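Canodus opens spring swap programme to independent demonstrators

Canodus, the papercraft and card-making supplier, has announced a new regional swap programme for its independent demonstrators. The first event will be held in Birent in February, with 225 places available. Registration opens to team leaders at 9 am and to all other demonstrators at noon.

Each participant will bring a set of handmade cards to exchange, together with a written list of the papers, inks and stamps used. Sets may be made alone or shared between members of the same team.

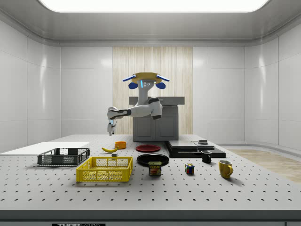 Computer-rendered view: white robot at a light-grey tabletop with a grid of small black holes.

"Our demonstrators have asked for more time at the table and shorter presentations," said Muthoni Rotich, Head of Demonstrator Services at Canodus. "The new format gives the whole afternoon to making and swapping, and newer members will be seated with people who have done it before."

A second event will follow in Lernano, where the hall holds 278. Demonstrators may attend both, but should register for each separately. The fee covers lunch, a materials pack and a copy of the Ye seasonal catalogue. 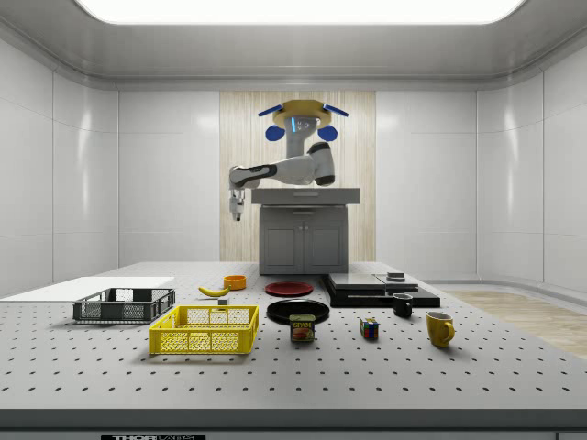 Registration and enquiries

Places may be booked through the demonstrator area of the Canodus website. Guests are welcome at the Lernano event only and must be named on the booking form. Press enquiries should be addressed to Demonstrator Services, extension 422.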